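Adoption Follow-Up at the Manzano Animal Shelter: A Student Project Report

Reading time: 3 minutes

Submitted by Catriona Baxter and Cameron Niven
Faculty supervisor: Misaki Kikuchi
09/12/2021

1. Purpose

This project examined how well written care guidance serves families who adopt dogs from the Manzano Animal Shelter. The shelter gives every adopter a printed packet on the day the dog goes home. Staff had noted that many adopters telephone within the first 20 days with questions the packet already covers. The project was asked to find out which questions these are and to propose a revised packet.

2. Method

The shelter provided its telephone log, which held 1,262 entries with names and addresses removed. Entries concerning lost animals, donations and opening hours were set aside, leaving almost 700 calls from recent adopters. Each call was assigned to one of seven subject groups. Where a call raised more than one subject, it was assigned to the first one recorded. Interviews were then held with the shelter's adoption coordinator, Ishbel Crichton, and with several families who agreed to take part.

3. Findings

Feeding was the largest subject group, followed by house training and by behavior around other pets. Within the feeding group, callers most often asked whether a particular household food was safe to share. The current packet addresses this in a single paragraph on its last page. Several families said in interviews that they had not read that far before their first call.

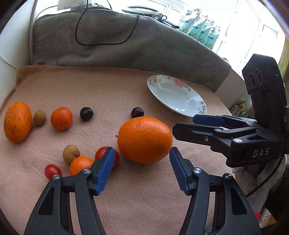
The feeding section of the packet was therefore the first to be rewritten. The new text separates complete meals from treats and asks adopters to keep to the shelter's food for the first week. It also treats fruit in more detail, as callers tended to ask about it by name. An orange or a mandarin, for instance, should be peeled and offered only in small pieces, and tomatoes are listed with a note that the green parts of the plant must be kept out of reach. Grapes and raisins are placed under a separate heading of foods never to be given.

House training proved harder to revise. Families in apartments and families with yards described very different routines, and one set of instructions did not suit both. The draft now contains two schedules — one for each type of home — printed on facing pages.

4. Limitations

The log was kept by different staff members, and the level of detail varies widely. Some entries consist of a single word. The families interviewed had volunteered to speak with us and may not represent all adopters. The revised packet has not yet been tested.

5. Recommendations

The project recommends that the feeding section be moved to the front of the packet, and that the list of unsafe foods also be issued as a separate card. Ms. Crichton has asked that the card carry the number of the shelter's telephone line. A second review of the log is proposed for July, once the new packet has been in use for several months.

Contact: Student Projects Office | © 2021 All rights reserved | Back to top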